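Been meaning to write up a little thread on the old Kondport savings bank, so pour yourself something and bear with me (I do go on).

It opened with 73 depositors, mostly dockhands and their wives, who wanted somewhere safer than a flour tin for their wages. The first mortgage it made was $536, to a cooper on Javum Street!

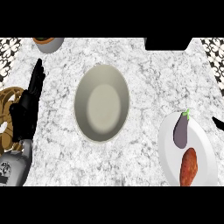

By the second January the books showed 40 home loans, every one written out by hand, and I could look at that penmanship all day long.

Then MacDonald Trust came along wanting to buy it, and the members, bless them, voted no. 1543 ballots cast, in a snowstorm.

More tomorrow on the Truralov branch, once I find my notes.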